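Dondbridge Adjustable Piano Bench, Model 37

Benches / Solo / Adjustable

Most pianists will spend months choosing a piano and then sit down to it on a dining chair with a phone book on top. We have sold both kinds of seat, in a manner of speaking, and we would like you to consider the bench.

The Model 37 is made for us at the Dallgate workshop, where it has been built in more or less the same way since Graham Cheetham got tired of benches that squeaked during slow movements. He is a patient man, but he had been through a great deal of Schubert. The mechanism he settled on is a plain steel scissor lift with a knob on each side, felt washers at every joint, and nothing in it that requires a password. 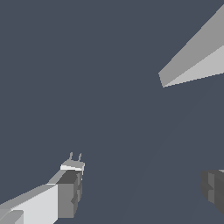 Turning either knob raises or lowers the seat. It moves slowly, on purpose. A fast bench is a pleasure in the showroom and a nuisance at home, where the person who played before you was eight years old and left it at the top of its travel. The Model 37 stays where you put it, even under players who like to lean into their octaves.

The seat is beech under dense foam, covered in black or oxblood leather. We used to offer a cream. It looked wonderful for one October, and then people began sitting on it in jeans.

Who it suits

Teachers, chiefly. A teaching bench gets wound up and down all afternoon, and cheap ones develop a wobble that pupils then blame for their left hand. It also suits anyone working through the Živković studies, which cross hands so often that you find out exactly how slippery your seat is. (The leather is lightly grained. You will stay put through number 12, if your nerve does.)

It doesn't suit duet players. Two adults on a solo bench is a friendship test, and we make the wider Huvport for that.

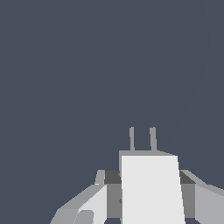 Finish matters more than people admit, given that a bench spends most of its life being looked at by someone who isn't practicing. Ebony polish is the standard choice and shows every fingerprint; satin ebony shows half of them. Walnut and mahogany are stained to sit politely beside a piano of the same name, though no two makers have ever agreed on what mahogany looks like. For modern rooms there is also a two-tone version, a bright off-white upright against flat, angular grays, and it goes well with the sort of apartment where the piano lid is never opened. We don't judge. We do sell a dust cover.

Specifications

Seat: beech frame, high-density foam, leather top
Adjustment: steel scissor lift, two side knobs
Maximum load: 400 lb
Feet: felt, replaceable
Finishes: ebony polish, satin ebony, walnut, mahogany, two-tone
Assembly: four legs, one hex key, included

The hex key lives in a small pouch stapled under the seat. Please leave it there. The legs want tightening after the first month or so, and a bench that rocks in the quiet bars will be heard at the back of the room.
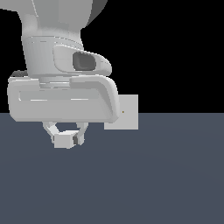 Faraji Laizer, who looks after our repairs, asks that you don't oil the mechanism. The joints are greased at the workshop and oil will wash that out, then find its way to the carpet. If the lift feels stiff, wind it all the way down, all the way up, and back to where you like it. If it still feels stiff, send it in. He has had benches back with candle wax in them, with olive oil, and once with what he believes was hair conditioner.

Setting the height

Sit on the front half of the seat with your hands on the keys and your forearms level. That is the whole method. Some players go lower and some go higher, and both groups have recordings to prove their point. Start level, play for a week, then move it one turn at a time — you will probably come back to where you began.

Price and delivery

The Model 37 is $2,440 in any finish, with shipping included in the lower 48 states. Yes, it is a lot for something you sit on. It is also a good deal less than a new piano, which is what several customers were planning to buy before they fixed the chair.

Satin ebony is usually in stock. Other finishes are made to order and take 12 weeks, longer if the leather is oxblood. Returns are accepted within 37 days, provided the bench comes back in its carton with all four legs and the hex key.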